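Dry herb vaporizer

A dry herb vaporizer is a device that heats plant material to a temperature below the point of burning, so that the aromatic compounds are released as vapor and can be inhaled. It differs from an electronic cigarette, which heats a liquid, and from a pipe, in which the material is burned. Table models and portable models are both common.

Heating methods

In conduction heating, the herb lies directly on the hot wall of the chamber. These devices are simple and start quickly, but the material must be stirred to be heated evenly. In convection heating, hot air is drawn through the herb. The heating is more even, and the heater is usually larger and more expensive. Many portable models combine the two methods.

The chamber is made of steel, ceramic or glass. Its size has a strong influence on the battery life – a large chamber needs more energy at each session.

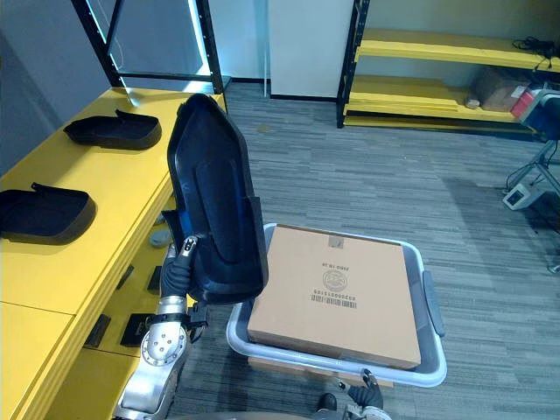 Cardboard box in a gray tote bin.

History of the Corora type

The Corora, a table model, was designed by Brenda Bainbridge in the town of Wutdale and was sold with a glass chamber and a fixed temperature of 203 degrees Celsius. The first series had 50 pieces, of which 17 came back to the workshop with a cracked chamber. The second version, prepared together with the engineer Trinidad Montoya, received a ceramic chamber and a dial with 23 positions. The company Halász later took over the production and gave the device a removable mouthpiece. A portable successor, the Amosska, uses the same chamber in a smaller size, but its dial was replaced by two buttons.

Maintenance

Residue collects on the screen and in the air path, and it makes the draw heavier. The screen is normally brushed after each use, while the chamber is still warm. Glass parts can be soaked in alcohol and must be completely dry before they are mounted again. Batteries in portable models lose capacity with time, and in some devices they cannot be changed by the owner.

See also: Atomizer, Heating element, Aromatherapy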